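Progress report, September 2026
Clakby Oral History Project

Hi Katsuhiko,

You asked me to keep this one short and I'm going to try, but a lot has happened since spring and I'm still a bit giddy about it. The recordings are going really well! The transcripts less so, and I'll get to that.

We set out to record people who worked at the old Ladby cannery or grew up in the streets behind it. So far we've done 29 interviews, which puts us a little ahead of the plan you approved. The longest ran most of an afternoon (two sisters who packed pears side by side and disagreed about nearly everything, including the color of the front gate). I'd budgeted for one-hour sessions and that was silly of me. People need twenty minutes just to get through the coffee and the weather before the good stuff starts.

Ayane Yagi has taken over the scheduling and my life is so much better for it. She calls everyone the evening before, asks if they need a ride, and reminds them to bring any photos or pay slips they don't mind us scanning. We have 428 scans now, all named and backed up in two places. A few came in as big sticky album pages, and those are taking longer because we don't want to peel anything.

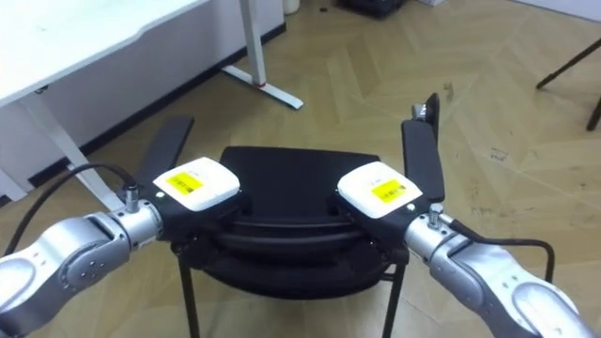 Now, transcripts. The software we tried first made a mess of the older speakers, and it had no idea what to do with the cannery slang. "Number two line" came out as "lumber to lime" every single time. So we went back to typing a rough version by hand and having a second person listen through it. It's slow. Five interviews are still waiting for that second listen, and I'd like to move some of the unspent travel money over to pay for more typing hours. Ayane worked out that it would cover the backlog through the winter with a little left for headphones (ours are falling apart at the hinge). Could you let me know if that's okay, or if you need a form from me?

The listening evening in August was a treat. Around 200 people came through over the course of the night, and we ran out of cookies embarrassingly early. We played short clips in a loop and put out cards for people to write down names and corrections. One man recognized his late uncle's voice on the Endumby ferry clip and stayed for three rounds of it. I've asked if he'd record something himself and he's thinking it over.

One thing has slipped. The booklet was supposed to be at the printer by now, but two families want to read their pages again before we publish, and I told them to take their time. I'd rather be late — I hope you feel the same. The new plan is to have the layout finished before the holidays.

Next up are the Calado Road interviews, mostly truck drivers and their kids. The receipts are in the usual folder, and the signed release forms are in the one next to it.

Thanks again for all of this. Come sit in on a session if you're ever out our way!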